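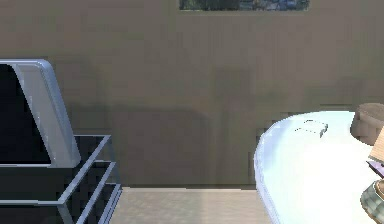

Why did the robot keep driving after the stop command? The stop went into the same queue as the motion commands, and it waited its turn behind them.

October 9, 2026

It took most of the day to get to that answer. In the morning I reran the failed Dobson episodes in the simulator, same apartment, same start pose, same seed. The stop was sent at step 300. The base didn't begin to slow down until step 318. That's 18 steps of driving with nobody in control of it, and in two of the reruns it ended up against the furniture.

My first guess was the physics settings. I raised the floor friction, then put it back when it made no difference. Then I blamed the logger, and that cost me lunch. The timestamps were fine.

Jonalyn Catacutan came over after her call with the Pirkside people and asked what the queue length was. I had to look it up. It was 8 when the Flirard driver was first set up, and somebody changed it in July to smooth out the jerky turns. The commit on Gitbridge says "longer buffer, better driving." It is better driving. I'd probably have approved it. 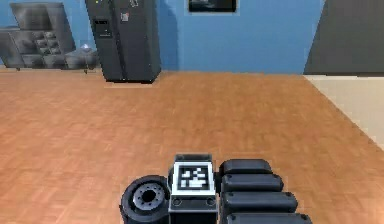

The arm has the same problem, only smaller. A gripper close that's already queued still goes through after a stop, so the fingers can shut on something after the operator has let go. I wrote that up as a separate issue so it doesn't get lost under the driving one.

For now the stop clears the queue before it does anything else. The reruns with that change stopped on the next step. I haven't tried it with the network delay turned on, and Jonalyn wants that done before the change goes anywhere near the real base. I agree with her. The real one is staying powered off until then, and I put a note on the charger.

Still to do: delay tests, the gripper issue, and a test that fails if anyone puts the stop back in line. Left at 8, missed dinner.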